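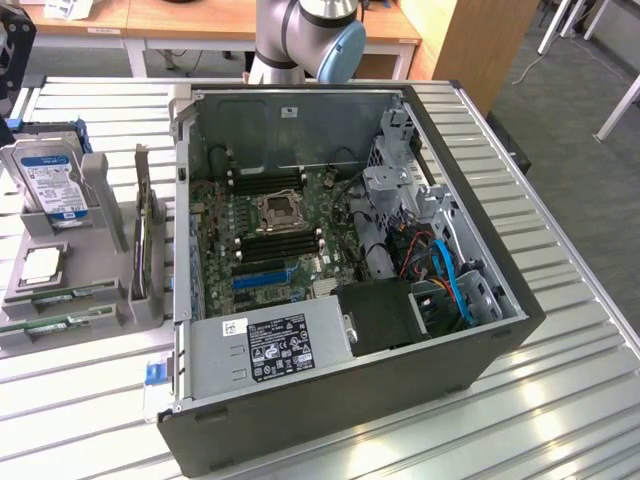
1/ Repair fair weekend in Cestham!

Doors open Thursday at noon and I can't wait – last September we had more than 4000 people through, with every kind of broken toaster you can imagine.

2/ Trevor Lapointe is back on the lamp table. Bring your sad lamps!

3/ Sewing is upstairs this time (better light, finally). Dorota Bednarek will show you how to darn a sock in 2 colors and it looks SO good.

4/ The parts swap is where I'll be, all day, probably broke by lunch.
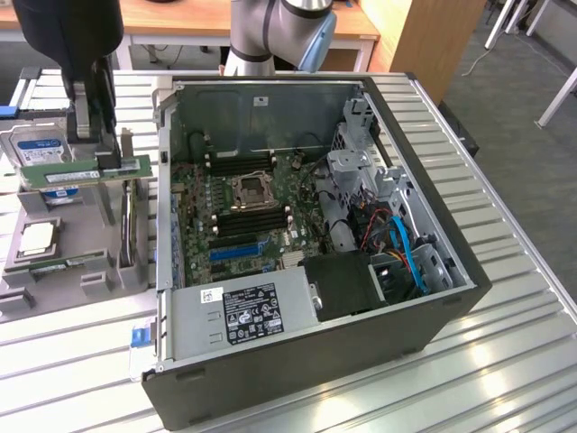 Eight memory slots, one empty CPU socket.

5/ Bus 86 stops right outside. Come say hi!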